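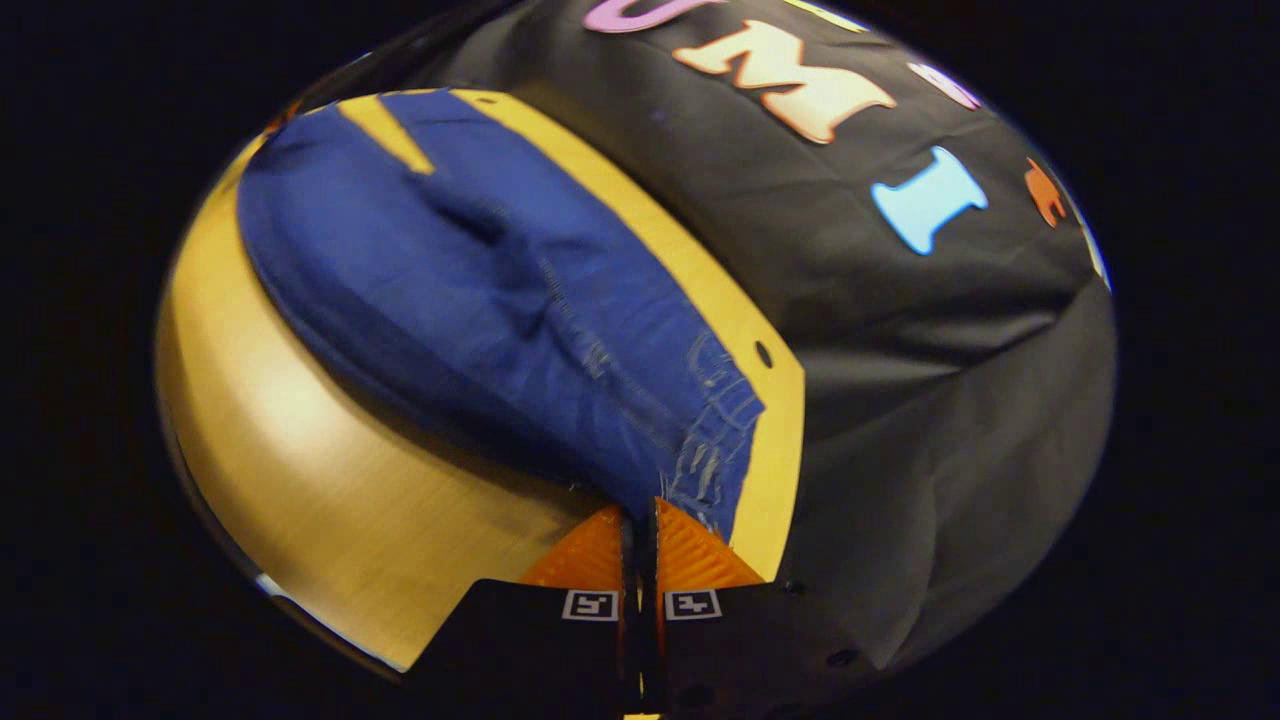 By Biljana Nikolaidis

Kids' Reading Room > Science > How Stuff Is Made > Cloth

Search articles Type a word Go

Why does cloth bend?

Try folding a dinner plate. Nope. Now fold a T-shirt. Easy! Both are solid, so what's going on?

Cloth is made of threads. Lots and lots of them. And every thread is made of even smaller bits called fibers, thinner than a hair. Thin things bend easily. A log won't bend for you, but a thin shaving of the same wood curls right up.

Start with cotton. It grows in fluffy balls on a plant. Pull a bit of cotton ball between your fingers — it just comes apart. Now twist it while you pull. Stronger! That's spinning. The twist squeezes the fibers together so they grip each other.

Next, weaving. You need two sets of threads. One set goes up and down, that's the warp. The other goes side to side, over and under, over and under. That's the weft. No glue at all. The threads just hold on to eachother by rubbing.

Some cloth is knitted instead. One long yarn, loop after loop after loop. Loops can open up and squash back, so socks stretch and a bed sheet mostly doesn't.

What about color? Blue cloth can be dyed as yarn or dyed later, when the cloth is done. Letters and pictures are often printed on top. Look at the back of a printed cloth some time, the colors are often paler there.

Try it: paper weaving

Cut 20 strips of paper, half in one color and half in another. Lay one color side by side and tape down the tops. Weave the other color through, over and under. Next row, swap: under and over. Push the rows up snug. Now bend your mat. Wiggle it. Pull it corner to corner and see it go a bit slanty — real cloth does that too.

My class at Brutthorpe made one with about 200 strips last November. Took up a whole table and we ran out of tape twice. If your strips keep slipping out, tape teh sides as well.

New words: fiber, yarn, warp, weft, dye.

Last updated: November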